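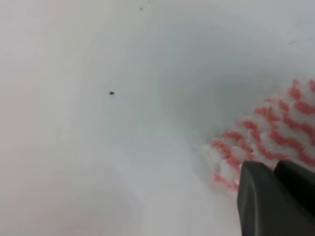 Zotska White Basins and Washroom Care Supplies

Skidwood supplies basins, bowls and the cleaning materials that go with them to schools, clinics, offices and public buildings. The Zotska range is intended for washrooms that are cleaned every day, often several times a day, by staff who have limited time in each room. Orders are accepted from facilities departments, contractors and individual building owners.

The basin

The Zotska deep basin has a smooth, glossy white interior with walls that curve down and inward. The inside corners are rounded, so a mop head or soft pad can follow the wall from the rim to the lowest point. The finish is a soft off-white and is intended to match most existing white washroom fittings. Buyers replacing a single unit in a row of older basins should request a color sample before ordering.

Two depths are offered. The standard depth suits general hand washing. The extra depth is recommended for utility rooms, art rooms and other places where buckets and brushes are rinsed. Both use the same wall brackets, which are ordered separately under part number 707.

Cleaning heads

The Flandley tufted head is sold for use with the Zotska basin and with most other hard, glossy fittings. It is made of short, soft strands in red and white and may be fixed to a short handle or held in a gloved hand. The strands bend readily and reach into curved areas where a flat cloth tends to bridge across the surface.

Many customers assign one color of cleaning head to each type of room. Red and white heads are commonly kept for washroom fittings and stored apart from those used in kitchens and on floors. Skidwood recommends that any such system be posted inside the supply closet and explained to new staff on their first shift. Heads in blue and white, green and white, and plain white are available on the same terms.

Recommended daily care

Rinse the basin with warm water to remove loose dirt. Apply a mild liquid cleaner to the head, not directly to the basin. Work from the rim downward in overlapping strokes, and clean the deepest part of the bowl last. Rinse again and dry with a clean cloth. Scouring powders, steel wool and strong acids must not be used, as they will dull the finish, and damage of this kind is not covered by the warranty.

Heads should be washed after each shift and hung with the strands facing down. Fabric softener must not be added to the wash. A head should be replaced when the strands have flattened or when it no longer rinses clean. In testing carried out by Skidwood, heads were washed 300 times before the strands showed noticeable flattening.

Ordering and delivery

Basins are packed singly. Cleaning heads are supplied in boxes of ten, and colors cannot be mixed within a box. Skidwood holds almost 2,000 cleaning heads in stock at its main warehouse, and boxed heads normally ship the next working day. Basins are made to order, and delivery times are confirmed in writing once the order has been received.

Institutions placing orders for the start of the school year are asked to submit them before September. Orders should state the basin depth, the number of brackets and the color of cleaning head required.

Questions about fitting and replacement parts should be directed to Boyang Jiang, Technical Services. Questions about accounts, samples and bulk pricing should be directed to Annag Baird, Customer Accounts. Printed care cards for supply closets are available free of charge with any basin order.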